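Robots and the laundry pile: where things stand

Of all the chores that come up when people talk about home robots, folding is the one that gets the most wishful thinking. Vacuuming has been handled, more or less, for years. Lawn mowing is getting there. Dishes are a fight, but at least a dish holds its shape. A towel does not, and neither does a shirt, and most of what comes out of a dryer belongs to one of those two families.

For this item I looked at a two-finger gripper working on laundry in a living room, with a sofa as the work surface. I also talked with people at two small companies, Trendberg and Adeck, that are trying to get arms like this to do useful work for paying customers.

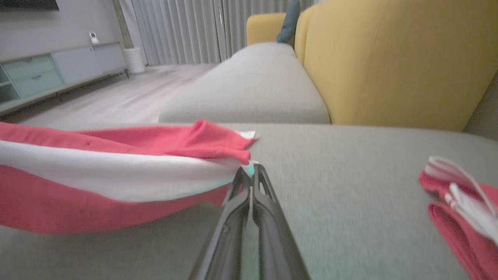 From the Automation Desk
By the newsletter staff
Filed under: Home and Shop Floor

Start with the towel. A person picking up a towel does several things without noticing. You find a corner by feel, run a thumb along the edge to the next corner, and let gravity straighten out the rest. A gripper with two parallel fingers can pinch a corner well enough. After that it has to work out where the next corner went, and the cloth has usually changed shape in the meantime.

Stripes help a little. A wide white band on a red towel gives the software something to follow, and a curve in the band says something about how the cloth is hanging. A plain gray towel on a plain gray cushion would be much harder. Adeck told me their folding success drops sharply when the cloth and the surface are close in color, and that they now test on mismatched sets on purpose.

The sofa matters too. Most folding demos happen on a flat table at a fixed height, with good light. Nobody I know folds that way. People fold on the bed or the couch, on a seat that gives when you press it, with pillows in the way. A finger that comes down a bit too low on a hard table stops with a bump. On a cushion it sinks in and takes a wrinkle of upholstery along with the towel.

Adeck's own house rule is that a folding program has to run 40 towels in a row without a person touching anything before they will show it to a customer. They set that rule in October and have met it on tables. They have not met it on a couch.

Small items are a separate problem. You would think a small piece of cloth would be easier than a bath towel, and for carrying it is. For folding or putting away it can be worse. Small things bunch up in the fingers and cover up the very edge the machine needs to see. Add a strap, a cord or a loop and there are now several parts moving in different ways, any one of which can catch on something. 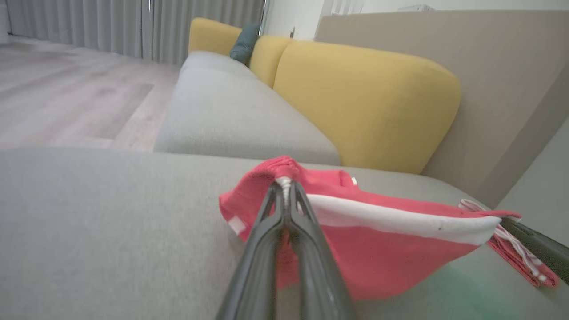 Red cloth with white trim, held at the edge. The strap trails off to the right.

Trendberg has spent most of its time on this sort of thing. Their customer is a linen service in Oltside that handles aprons, bags and table sets for restaurants, and the trouble there has always been ties and cords. Bare towels went onto a machine line long ago. Anything with a string still goes to a person at a sorting bench. Trendberg has two arms at that bench now, working next to the human crew on the day shift.

The numbers they gave me were modest, and I was glad to get them. Out of a batch of 1000 mixed pieces, the arms are given only the ones the camera rates as simple. The rest go down the belt to the crew. The arms are slower than the people on every type of item. They keep going through lunch, and that is most of the case for them at present.

A home has no belt and no crew. If the robot passes on the hard pieces, the hard pieces are yours, and you are left with a small pile of the things you least wanted to fold. I think this gets skipped over in most of the sales talk. A machine that does the towels and leaves the shirts has done the easy part of the basket.

Shirts deserve their own paragraph. A T-shirt has a front and a back, a neck, two sleeves and a hem, and in a heap you may see only one or two of them. Printing can help in the same way a stripe does, if enough of it shows. When the cloth is turned over on itself, a number can come out backward or half hidden, and the software has to decide which side it is looking at.

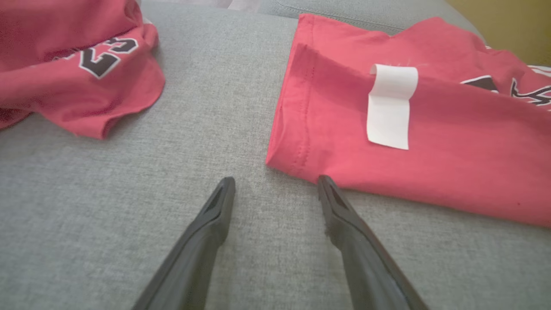 Layers are the other trouble. To fold a shirt you need to pick up either one layer or both, and you need to know which you have. People do this with their fingertips and rarely get it wrong. Most grippers of this type have little or no sense of touch, so the program goes by what the camera sees and how wide the fingers are when they close. Thin cotton barely changes that width. Adeck says picking up the wrong number of layers is their most common failure with shirts, ahead of dropping them.

So, can a machine do the laundry yet? On a shop floor, with sorted goods and a person nearby, it can do part of it and earn its space. In a house, it can do some folding, slowly, if someone sets out the clothes and stays around. I would not buy one for the job this year.

One more company to watch is Trevaskis, which makes fingertips with a soft pad that senses pressure. Trendberg has a set on order and plans a 24-hour run at the Oltside bench once they are fitted. I have asked for the drop counts and the layer errors from that run, and will print them in a later issue if they agree to share.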